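Die Backen nutzen sich zuerst ab

Wie eine kleine Werkstatt in Ovberg ihre Handgreifer in Schuss hält

Von Remedios Olmedo

Madhu Negi legt den Greifer auf die Seite und drückt mit dem Daumen gegen den linken Finger. Er gibt ein wenig nach, dann steht er. Sie drückt gegen den rechten, und der gibt mehr nach. »Das reicht schon«, sagt sie und greift zum Schraubendreher.

Bei Pullent in Ovberg werden Greifer gewartet, die keinen Roboterarm haben. Man hält sie in der Hand, führt sie an Gegenstände heran und schließt die Finger, während eine Kamera den Vorgang aufzeichnet. Mit den Aufnahmen lernen später Maschinen, wie man eine Flasche umstellt oder ein Kabel zur Seite legt. 52 solcher Geräte sind im Umlauf, und jedes kommt nach 235 Betriebsstunden zurück auf Negis Werkbank, sofern vorher nichts bricht.

Meistens bricht nichts. Was sich ändert, ist das Spiel in den Fingern. Die Finger sind an ihrem Träger verschraubt, und mit jedem Schließen wandert etwas Last in diese Verbindung. Nach einigen Wochen treffen sich die Spitzen nicht mehr auf einer Linie. Bei einer Tasse fällt das kaum auf, bei einem Stift schon.

Negi löst beide Finger und reinigt die Auflageflächen mit einem trockenen Tuch. Lösungsmittel nimmt sie dafür nicht mehr, nachdem sich im ersten Jahr die Beläge an den Innenseiten abgehoben hatten. Dann setzt sie die Finger mit einer Lehre wieder an, zieht die Schrauben über Kreuz an und lässt den Greifer mehrmals schließen. Erst danach kommt das endgültige Drehmoment. Wer gleich fest anzieht, hat den Versatz eingebaut und merkt es am nächsten Tag.

Die Beläge selbst sind Verbrauchsmaterial. Die Rippen sollen nachgeben und sich an die Form des Gegenstands legen. Sind sie blank, rutscht glatter Kunststoff durch. Gonzalo Urquijo, der bei Pullent den Einkauf macht, hat drei Sorten ausprobiert und ist bei einer weichen Mischung von Durketti geblieben. Sie hält kürzer als die anderen. Dafür muss man weniger fest zudrücken, und das schont wiederum die Verschraubung.

Zur Wartung gehört auch der Blick durch die Kamera. Sie sitzt hinter den Fingern und schaut zwischen ihnen hindurch, mit einem sehr weiten Objektiv, das die Ränder stark krümmt. Verrutscht die Halterung, stehen die Finger im Bild an der falschen Stelle, und die Auswertung rechnet mit einem Abstand, den es nicht gibt. Deshalb prüft Negi das Bild nach jedem Eingriff, zuerst vor einer Tafel mit Gittermuster und danach an einem gewöhnlichen Arbeitsplatz mit allem, was darauf herumliegt.

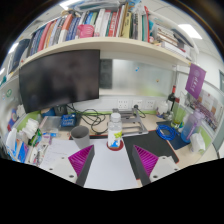

Anselmo Ortuño hat die Prüfliste geschrieben, nach der das abläuft. Sie passt auf ein Blatt und ist seit Februar unverändert. Beide Fingerspitzen müssen im Bild symmetrisch zur Mitte liegen, das Gehäuse darf nur unten hineinragen, und helle Deckenleuchten dürfen die Belichtung nicht so weit herunterziehen, dass dunkle Gegenstände verschwinden. Der letzte Punkt macht am meisten Arbeit. In der Werkstatt ist das Licht gleichmäßig, in Büros fast nie.

»Die Tafel sagt mir, ob die Optik stimmt«, sagt Ortuño. »Am Schreibtisch sehe ich, ob man damit arbeiten kann.« Kabel seien dafür gut geeignet, auch durchsichtige Flaschen, weil deren Kanten schwer zu erkennen sind.

Früher hat Pullent die Geräte zur Kalibrierung an Dehghan geschickt. Das dauerte fünf Tage, mit Versand manchmal länger, und in dieser Zeit fehlte der Greifer. Heute braucht Negi für einen Durchgang über zwei Stunden, wenn die Beläge getauscht werden müssen, sonst weniger. An Dehghan geht nur noch, was einen Schaden am Sensor hat.

Encarnación Calvo leitet die Werkstatt und führt das Wartungsbuch, ein gebundenes Heft mit einer Seite je Gerät. Eine Datenbank gibt es auch – eingetragen wird trotzdem zuerst von Hand. Notiert werden Spiel vor und nach der Wartung, der Zustand der Beläge und jede Schraube, die ersetzt wurde. An den Einträgen lässt sich ablesen, wer wie zugreift. Manche Geräte kommen immer mit demselben abgenutzten rechten Belag zurück, und Calvo ruft dann bei den Leuten an und lässt sich zeigen, wie sie das Gerät halten.

Negi ist inzwischen beim Anziehen. Der Schlüssel klickt, sie dreht den Greifer um und drückt wieder mit dem Daumen, links und rechts. Beide Finger stehen. Sie trägt den Wert ein und holt das nächste Gerät aus der Kiste.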